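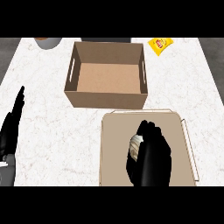

Waltine Users Board > Cells and setups > Two-hand packing cell in Dronus, right hand closes too hard

pelle_k
Posted 29/11/2023, 09:12

Good morning to all. I take care of the packing cell that we run in the Dronus simulator before anything goes to the real one in Tirkholm. Two black hands, a marble worktop, an open cardboard box, and some soft and hard articles to be put in the box. The controller is Waltine, version 4.

My problem is with the right hand. When it takes a soft article it closes completely, like a fist, and the article is pressed flat between the thumb and the fingers. On the bowl it behaves well. The closing limit is set to 700 in the hand file and I have checked that the file is loaded at start. I have also made the friction lower, with no difference that I could see.

Must I change the limit for each article, or is there a setting for the whole cell that I have overlooked?

torvik
Reply 1

700 is the value which comes with the hand file and it is meant for hard things. For cloth and paper I would go much lower and work upwards in small steps. Write down each value, otherwise after lunch you do not remember what you have tried.

Is your left hand parked during the grasp? If it is still under control, it shares the same limit table.

pelle_k
Reply 2

The left hand is open and waits at the side of the worktop, far from the box. I have not parked it in the sense of the menu. I only send it there.

mossgreen7
Reply 3

I don't agree with torvik. Lowering the limit hides the fault. In simulation a soft article is often given a collision shape much smaller than what you see on the screen, so the fingers go on closing until they meet that small shape. Turn on the collision view and look at it. I would be surprised if the shape and the drawn article are the same size.

torvik
Reply 4

It could be the shape, I do not say no. But the real hand has no collision view. If the limit stays at 700 in the simulator, somebody will copy it to the real cell in Tirkholm, and there it is a real article that suffers. I would like both to be corrected.

nasr_bench
Reply 5

We had the same on the Nasr line in April. Order in which I would check:

1. Park the left hand from the menu, so that it has its own table.
2. Open the collision view and compare the soft article with its shape.
3. Correct the shape, save, and restart the cell. A reload is not enough, the old shape stays in memory.
4. Only now change the closing limit.

Please look also at the time step. Ours was too long and the fingers were already inside the article before the contact was noticed. We run the physics at 1,250 steps per second now.

mossgreen7
Reply 6

1,250 is heavy for a normal office computer. With a good shape you do not need so many.

nasr_bench
Reply 7

For a bowl, I agree. For thin cloth we needed it.

pelle_k
Reply 8

Thank you, I have followed the list. The collision shape was wrong: a small block, far smaller than the article itself. I have made a new one and restarted. The fingers stop earlier now, but they still press more than I like, so I will continue with the limit as torvik proposes - beginning low. The time step I leave for the moment, my computer is already slow.

One more question. The flat cardboard panel in front of the box, does it need its own shape too? When the right hand rests on it the wrist trembles a little.

torvik
Reply 9

Yes, give it one, and make it a fixed body. If it is left free, the hand and the panel push each other all the time and you get this trembling.

mossgreen7
Reply 10

Fixed is fine until you want to pick it up. I would keep it free and make it heavier.

pelle_k
Reply 11

It is never picked up in our cell, so I take fixed. I will write again when I have run the 7 soft articles with the new limit.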